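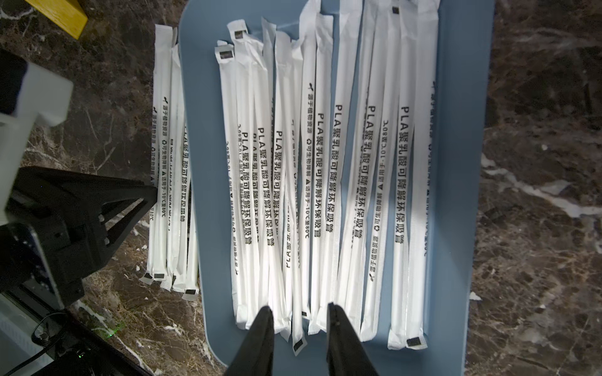
Thursday at the Godent open day

I wanted to see the Godent building for a long time, and in October they opened it to visitors. I took the morning bus and came to the gate at ten minutes before nine. There was already a line of people, most of them from cafes and small hotels, a few from schools. At the gate we got a paper badge and a small map. My badge had the number 2702, and I had to write this number in the guest book two times, once when I came in and once when I left.

I run a small tea room with my sister. We buy cups, lids, napkins and straws every month, and until now I have chosen them only by the price list. So I went there with the questions of a buyer, and I will write mostly about these things. If you look for information about the company and its history, there is a film of it in the entrance hall. I saw only the last part.

The straw table

The first room is the sample room, and I stayed in it longer than I planned. The counters are dark brown marble with white and cream lines in it, very beautiful, more like a hotel than a supply company. I was looking at the straws on the blue tray. They are white and each one is closed in its own paper sleeve, narrow, with the ends pressed together. On many sleeves there is a small black square at the end. A few more straws were lying on the marble at the left side of the tray.

The text on the sleeves is in Chinese. I can read it slowly. The long line says PLA聚乳酸可降解环保吸管, so it is a straw from PLA, polylactic acid, degradable and friendly for the environment. There is also 源于植物资源, "from plant resources," with a little leaf next to it, and 可生物降解, "biodegradable," with the recycling sign. The line which was the most useful for me was 适用于-10℃至80℃. It means that the straw is suitable from minus ten to eighty degrees Celsius.

I copied this line in my notebook. We serve iced tea the whole summer and hot lemon tea in winter, and some guests ask for a straw also with the hot one. Our present straws have no temperature on the paper at all. Eighty degrees would be enough for us if we wait a little after pouring, and I will speak with my sister about it. Our water goes into the pot much hotter than this.

I asked the woman at the counter if "biodegradable" means that I can put the straws in my garden compost. She told me no, I should first ask the city which collection takes them, because many garden heaps do not get warm enough. I was glad for a clear answer. On our street there is only one bin for everything, so for us this question stays open.

About the single wrapping I have two feelings. It is clean, and a guest can take a straw from a jar without touching the others. But it makes a lot of small paper on the tables, and in our tea room the door is often open and the wind takes it. They offer unwrapped straws too, in boxes, but I did not see these on display.

Cups and lids from Darkus

Behind the sample room is a longer room for cups. The Darkus line was on the left wall, from the small tasting cup up to the big one for bubble tea. We were allowed to try the lids. I closed and opened the middle size maybe ten times and the edge became soft only at the end. One visitor from a bakery filled his cup with water and turned it upside down over the sink. It held for a short time and then not.

There is also a machine hall with folding and packing, but you can look at it only through a window from the corridor. The tour stops there for 4 minutes and the guide speaks with a microphone. I stood in the back and understood half. If you are not tall, go to the front early.

The talk in the Samir room

At eleven there was a talk in the Samir room, on the upper floor. The room has 40 chairs and all were taken, so I listened from the door. The subject was how to store paper and plant-based goods in a small shop. I wrote down these points:

Keep the cartons away from the oven wall and from the window.
Do not put them directly on the floor.
Use the old carton before you open the new one.
Write the month of delivery on the side, with a thick pen.

The last one I do already. The first one I do not, our cartons stand beside the boiler since we moved in, and I changed this the same evening.

Food and practical information

Lunch was in the Skavosex canteen across the yard. You pay there yourself. I had a noodle soup and a cold barley tea, both good, and the portion was large. The line moves slowly after noon, so eat before the talk or much later.

Parking is small. The bus stop is on the other side of the main road and you have to walk back to the traffic light to cross. The toilets are near the entrance hall and not marked on the map. Orders can not be made on the open day, they only give you a form for samples, and the samples come by mail. I marked the wrapped straws, the middle cup and one type of napkin. The form said up to two weeks.

I left at half past two. The next open day is planned for spring, and the sign at the gate said that the window corridor will be closed then for painting.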